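November 9, 2021
Adhesive notebook, shelf edging trial

Prismont's sheet still says their water-based glue "matches solvent cement in all indoor conditions." I have my doubts. All indoor conditions covers a lot of ground, and the sheet never says which ones they tried. Arkberg repeated the same line in their quote, word for word, so I'm counting that as one claim and not two.

Setup

Pine strips, 12 mm wide, glued to offcuts from the Lellex job. Half with Prismont, half with our usual. Clamped overnight, then left on the rack by the window. I wanted the sunny side on purpose. Edging fails where it gets warm every afternoon, and a test in a cool back room tells me nothing I'd bet a callback on.

Pull test with the spring scale, straight up from one end. Stopped at 50 newtons if nothing moved.

Results so far

Prismont held on the flat pieces. So did ours. On the curved pieces Prismont let go at the ends on batch 243, and the glue line was shiny where it came off, so it never wet the wood properly. Could be the glue. Could also be that I was slow getting the clamps on – the open time is shorter than I'm used to, and I didn't have everything laid out. Not going to blame the product for that until I've done the batch again.

Batch 813 came out fine, curved pieces included. Same glue, same wood, same hands. I don't like that. Two batches that disagree are worse than one bad one.

The Nazarenko people had a similar complaint in April and were told it was humidity. Everything is humidity when a supplier answers the phone. We do have the readings from then, for whatever the old meter is worth.

Paperwork

Old pull test sheets are in the blue binders, light wood cabinet. Please file new sheets at the back and write the batch number at the top, not just "Prismont, second try."
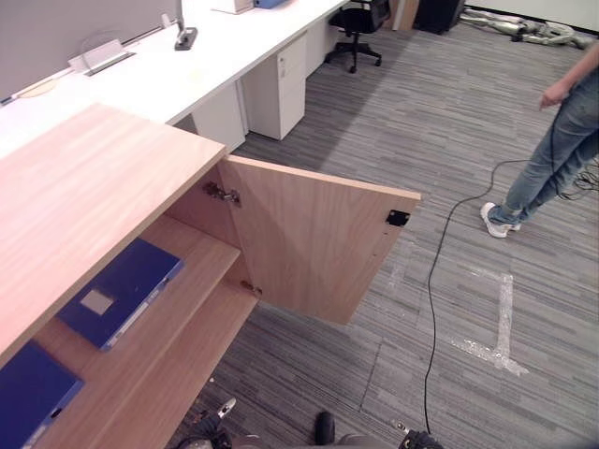 Next

Redo 243 with the clamps set out first. Same curve, same rack.

Check the meter against a new one before anybody says humidity again.

Ask Arkberg if they tested anything themselves – in writing this time. No order until then, discount or no discount.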